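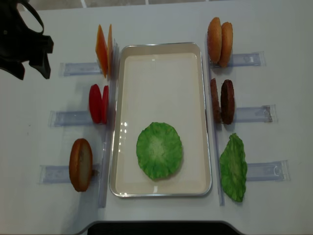 Figure 3. Serving tray with metal rim, one lettuce slice placed. Cheese slices are kept beside the tray.

4. Preparing the cold compartment for serving

This section explains how to prepare the Wurnis cold cabinet before you serve sandwiches, salads and other cold food from it. Please read it fully before the first use. If the cabinet was moved today, do section 2 first (leveling and resting time) and then come back to this page.

4.1 Before you begin

You will need:
– a soft cloth and mild dish soap
– the probe thermometer from the accessory bag
– the Prumel door seal grease (small white tube)
– the serving trays you want to use

Caution: Disconnect the power plug before you clean the inside. It is not enough to turn the dial to 0, because the fan circuit stays under power.

4.2 Cleaning the inside

1. Take out the shelves. Lift each shelf at the front, then pull it toward you.
2. Wipe the walls and the floor of the cabinet with soapy water. Do not pour water inside.
3. Clean the drain channel at the back with a cotton stick. The channel is narrow, and crumbs like to collect there.
4. Dry everything with the cloth, also behind the fan cover.
5. Put a very thin layer of grease on the door seal. A piece the size of a pea is enough for the whole door.
6. Put the shelves back. The raised edge goes to the rear.

Note: Do not use vinegar on the door seal. It makes the rubber hard, and a hard seal is not covered by the warranty.

4.3 Cooling down

1. Connect the plug and turn the dial to 3.
2. Close the door and leave the cabinet empty for two hours.
3. Put the probe thermometer on the middle shelf and wait until the number on it does not change anymore.
4. If the temperature is still too high for your local food rules, turn the dial one step higher and wait again.

In the first hour the compressor can run without a stop. This is normal. If it is still running without a stop after the food is inside and the door was closed all evening, look at section 7, "Noise and long running".

4.4 Loading the trays

1. Prepare the food outside the cabinet, on a clean table. The cabinet is made to keep food cold and it cools warm food very slowly.
2. Fill the trays in one layer where possible. Leafy food wilts quickly when it touches the rear wall, so keep it toward the door.
3. Cover cheese and cold cuts, or they will become dry at the edges.
4. Slide in the lowest tray first.
5. Leave a space of two fingers between the trays and the fan cover.

Caution: Do not put trays on the floor of the cabinet. They block the drain channel, and water can come out under the door.

Note: Trays from the older Erdem series also fit, but only on the upper shelf. With these trays the door must be closed slowly – the handle is a little longer and it can scratch the glass.

4.5 At the end of the day

1. Take out all food and move it to your storage refrigerator.
2. Turn the dial to 0 and disconnect the plug.
3. Leave the door open by the width of a hand overnight, so that no smell stays inside.
4. Empty the drip cup. It is behind the small flap on the left side.

Replacement shelves, drip cups and seal grease can be ordered from Kesport. Please give the serial number from the label inside the door.

Text and revision: Şükran Kocabaş, February 3, 2018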